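The Panel

The quiz board came with the house, the way some houses come with a cat. My aunt had left it on the dining table with a note that said FINISH THIS, and then she had moved to Portugal and stopped answering questions.

Randi thought it was a toy. Hemant thought it was a test, but Hemant thought that about dinner.

"It's from Trivumance," he said. "They sold them by mail. Three hundred dollars, and you had to pay the postage."

"And what do you win?"

"I think you get to stop."

We tried it every evening that July. The blue button did nothing. The red button did nothing, though with more authority. Randi favored gold then teal, on the grounds that it was how her mother had decorated. I wrote each attempt in a notebook, and by the time we'd filled the last page we were on number 127 and eating standing up.

On the back cover my aunt had written her own total. It was 617. Under that, in smaller letters: don't let Hemant do the wires.

"She barely knew me," said Hemant, who was doing the wires.
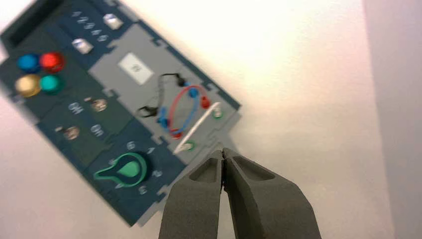
Temitope Sani
Fiction contributor

He had the red plug between two fingers like a man picking lint off a judge. Randi told him to put it back. He said back was a matter of opinion. They went on like that until past eleven, and I sat with my chin on the table, level with the four shiny buttons, and started to see my aunt's side of things.

"What if we just said it was finished?" I asked.

They looked at me, and then at the board.

I got a pen and crossed out FINISH THIS. Hemant wanted it witnessed, so Randi signed at the bottom and put the time. We had dinner sitting down.

A postcard came from Portugal the following week. It had a lighthouse on the front and four words on the back.

Did you try teal?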